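About Sedgwick Table School

Most people who write to us want to know whether table setting is a real subject. We had doubts too. When Chin-lung Tsai started the school in 2009, the plan was a short course in hotel service, and the part about laying and clearing was meant to fill one morning. It grew, mostly on account of how badly the rest of us did it.

We don't teach etiquette. The old rules about which fork goes where were written for houses with staff, and we have yet to meet a family that needs a fish knife. What we teach is plainer: get the plate, bowl and cutlery onto the table, get them off again, and don't make three trips when a tray would do it in one.

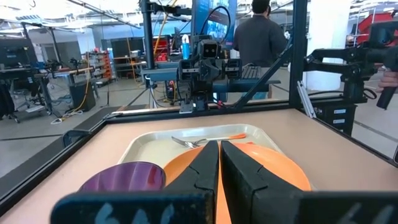
What we use

Colored plastic trays, orange plates, a purple bowl, forks and spoons with bright handles. Visitors expect white china. We tried china in the early years and spent the money on replacements. Color also settles arguments, as "the orange plate" is hard to mistake for anything else across a noisy room.

Suppliers send us things to try. A tray with "smart" compartments from Prultard lasted one term. The compartments were too small for the bowls, and the brochure had nothing to say about that. A plain tray with a raised rim still does the job, and we'd be wary of anyone who charges you extra for more.

Each course runs for 5 weeks. We have taught nearly 163 of them, depending on whether you include the two that Chin-lung gave up on halfway.
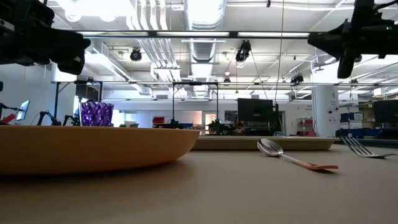
Sedgwick Table School | Setting and Clearing Team

Lok-yiu Kuo runs the beginner courses and sets the first exercise, a plate with a spoon and fork to the right of it and the tray kept behind. Purists complain about the fork. She tells them to come in and clear the table afterward. Vilhjálmur Bundgaard handles bookings and doesn't believe in certificates, so ask him for one only if your employer insists. New courses open in April.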